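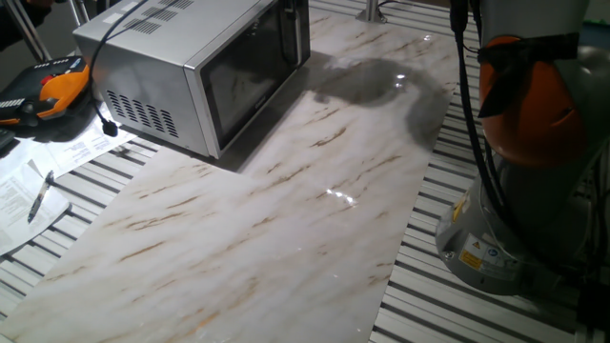

3 min read

A robot arm on a bench should be treated like any other powered machine, and the liquids near it like a fault in that machine. Most small workshops have a rule for chips and a rule for loose sleeves, and none for spills. With a wet patch lying between the microwave door and the arm, two kinds of electrical equipment share one puddle, and the order of work matters. The rules below were drawn up by Sirkka Kettunen for the Woltcombe shop and revised in April after comments from Vikas Dixit.

Before wiping

1. Stop the arm and take it out of automatic mode. A paused program is still a running program for this purpose.

2. Keep the teach pendant with the person doing the wiping, or within that person's reach. The red emergency stop must face up and have nothing lying on it.

3. Check where every plug and cord ends. A hanging plug is moved clear of the surface with dry hands and hung higher, never laid down beside the liquid.

4. Move printed sheets and pens off the slats. Paper wicks liquid into the grooves, where a cloth does not reach.

Wiping by hand

5. Work from the outer edge of the spill toward the middle. On a glossy board, look from a low angle – overhead lights leave bright spots that are easily taken for liquid, and the reverse.

6. Do not push liquid toward the robot base or toward the vent slots of an appliance. If any has entered a vent, unplug the appliance at the wall and tag it.

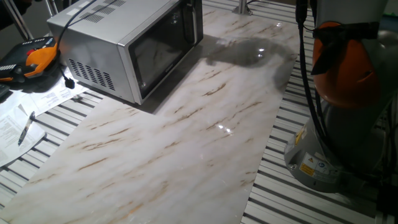
7. Dry the grooves between the slats with a folded cloth on a thin plastic scraper. Metal tools scratch the aluminum.

8. Read the warning labels on the base when you finish. A label that can no longer be read is replaced before the next shift.

Wiping by robot

9. Run the wiping path dry at reduced speed first. Use a soft pad and set the force limit at the low end; a hard press only spreads the liquid.

Keep appliances out of the path by a full hand's width, and measure from the pad – not from the wrist. Cables on the arm need enough slack for the whole stroke. Log the spill under the bench number, with the liquid named.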